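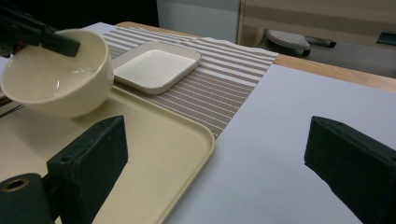
Milvia Terzan
Coordinator of the dining room, Nirka House, Mukville

Progress report to the Cloutier Fund, second period, closing in February

Dear members of the Fund,

With this report I would like to inform you about the dining room of Nirka House and how we have used the second part of your support. In the first report I wrote mostly about the repairs of the floor and the window. Now the room is in use for the midday meal, and the work has moved to the tables: what stands on them, how it is brought there and how it is taken away again.

1. Tableware

The old plates from the hall kitchen were mixed and many had chips on the edge. We have decided for deep bowls in a cream color as the main dish for each guest, because most of our meals are soup, stew or porridge. The bowls are ceramic with a glossy surface. They are heavier than the old ones, and some of our older guests said at the beginning that they prefer a lighter bowl. After some weeks we hear this less often, but I keep it in my notes and will come back to it below.

Next to the bowl each place has a small square dish in white. It is shallow and has a raised rim, so bread, a slice of lemon or a spoonful of pickles stays where it is put. We first wanted round dishes to match the bowls. The square ones were chosen by the guests themselves when we showed both kinds on the table, and I must say that they were right, they take less space in the cupboard.

We bought bowls and dishes for 80 places. This is more than we need on a normal day, but it allows us to set the tables for the next meal while the first set is still being washed.

2. Placemats and table paper

The tables in the room are wooden and have a warm honey tone. We like to see the wood, but it also needs some protection. For this we use two things. Under the place setting lies a woven placemat with narrow stripes in taupe-brown and white. On the part of the table where food is served out and where trays are put down, we lay light gray paper.

The paper works well and is changed after every meal. With the placemats I am less satisfied. The weave is nice and they lie flat, but the short ends begin to fray. One can see it already on mats which have been in use only this winter. We have asked in the sewing group whether the ends can be finished with a simple hem. A first trial with 5 mats is done and now we wait how they look after washing. If the hem holds, we will do the same with the rest before we think of buying other ones.

3. Trays

The large beige plastic trays came from Lurnel in January. They have a flat bottom, rounded corners and a raised lip all around. Before, the bowls were carried by hand, two at a time, and the way from the kitchen door to the last table is long. Now they are set down on the tray, carried together and taken out at the table one after another.

During the first weeks there was a small problem with the order of things. People put the tray on the placemat, then there was no place for the dishes, and everything had to be moved again. We have agreed on the following way of working, which hangs also on paper inside the kitchen door:

The placemats are laid first, then the square dishes on the mats.
The tray comes to the near side of the table and stays there until it is empty.
Bowls are lifted out one by one and not stacked on the mat.
After the meal the bowls go back to the tray first and the dishes last.

It sounds very simple when I write it down. But with new helpers at almost every meal it has made the setting and clearing calmer – and the noise in the room is lower, which several guests have mentioned to me.

4. Storage

The light wooden cabinet against the wall stays where it was. We asked ourselves if it should be moved closer to the kitchen, but the door could then not open fully. It now holds the clean placemats and the rolls of paper. The bowls and dishes are kept in the kitchen. What is still missing is a good place for the trays. For the moment they stand upright beside the sink, where they are often in the way of the person who washes up.

5. Costs

For the table equipment in this period we had planned 999 dollars. Bowls, dishes, placemats and trays together remained inside this amount. The paper is paid from the running costs of the house and is not part of the grant. All receipts are with the bookkeeping of Nirka House and copies are attached to the printed version of this report.

6. What is not finished

There are 2 points which I could not close in this period. The first one is the rack for the trays. We have a drawing and a measured place between the sink and the back door, but the wood is not yet ordered. The second one is the question of lighter bowls for guests who have difficulty with their hands. I have asked Lurnel for a sample in a light material and with a wide rim. If the sample is good, I would like to use the remaining money of this budget line for a small set, and I ask you kindly to tell me whether this is possible without a new application.

In the next period we also want to begin the evening meal once a week. For this the same tableware can be used, so I do not expect new costs for the tables, only for lighting and for longer heating of the room.

You are always welcome to visit us in Mukville. The meal begins at noon, and the tables are set from eleven o'clock.

With thanks and kind regards,
Milvia Terzan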